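Plolard 320 truss Dobsonian

£3,342, built to order
Supplied by Beststead Astronomy

I've been making the Plolard for long enough now that I ought to have a proper sales pitch, and I haven't, so you're getting me talking about it instead. It's a big light bucket on a wooden rocker box. You push it where you want it to go and you look. No motors, no handset, no firmware to update in a field at midnight with gloves on!

The mirror is 320 mm across with a focal length of 1,628 mm, so it comes out a whisker over f/5. I picked that on purpose. Any faster and you're forever fiddling with collimation and shelling out for a coma corrector, any slower and I'd be selling you a stepladder with it. At this length I can reach the eyepiece standing flat on the ground even when the tube's pointing nearly straight up (I'm not tall), and most children can manage with a kitchen step.

What you'll see depends far more on your sky than on me. From my back garden, with a streetlamp two doors down, the globular cluster in Hercules breaks up into stars right across, and Jupiter on a steady night shows more belts than I can sketch before it turns. Galaxies are a harder sell from town. Take the same scope somewhere dark and it's a different animal altogether. I had the prototype up at Brundska in August, and the Veil Nebula with an OIII filter was so bright and ropey that I stopped looking for anything else and just went up and down it for an hour. I got very cold and was very happy.

What's in the box

Mirror box with the primary already in its cell
Upper cage with secondary, spider and two-speed focuser
6 truss poles, in a canvas roll
Rocker box and ground board
Light shroud
Hájek straight-through finder
Hájek 30 mm eyepiece, two-inch barrel
Collimation cap and a hex key (tie something bright to the hex key, you will drop it in the grass)

The finder is the bit people query. Yes, it's straight-through, and yes, I know right-angle ones are kinder on the neck. I find things twice as fast when the finder points the same way as my nose, so that's what I fit. If you'd like the right-angle version tell me when you order and I'll swap it for nothing.

Putting it together

Ground board down first, on something level. Rocker on that, mirror box into the rocker, poles into the mirror box, cage on top, shroud over the lot. The poles are all the same length and it doesn't matter which goes where. Leave the clamps on the cage a bit loose until all of them are in, then go round and nip them up. Once you've done it a few times you'll be observing before your flask's cool enough to drink from.

Give the mirror time to settle before you judge it. There's a small fan behind it that runs off a USB power bank (not included), and I switch mine on while I'm still having supper. If the stars look like little boiling blobs, go and have another biscuit.

Motion is on plain bearings with a laminate running surface. It should feel like stirring thick custard. If it's grabby, wipe the pads with a dry cloth, and please don't put oil or furniture polish anywhere near them! If it drifts downwards with a heavy eyepiece in, slide the counterweight along the rail at the back until it stays put.

Mirror care: leave it alone. A bit of dust does nothing you'd ever notice at the eyepiece. I wash mine when I can't bear it any longer, with plenty of distilled water and a tiny drop of washing-up liquid, and I never rub.

Ordering and delivery

I build these in small batches, so drop me a line before you pay and I'll tell you where the queue has got to. Everything comes in two crates, and you'll want a friend for the one with the mirror in it.

Price checked March 22, 2022.

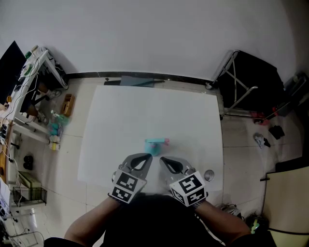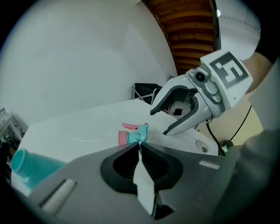

Oľga Rusnák wrote in to ask whether the upper cage will take a binoviewer, as she couldn't get hers to come to focus in her old scope. It will if you order the poles cut shorter, and I don't charge for that, but you'll then need an extension tube for ordinary eyepieces. She's gone for the shorter set.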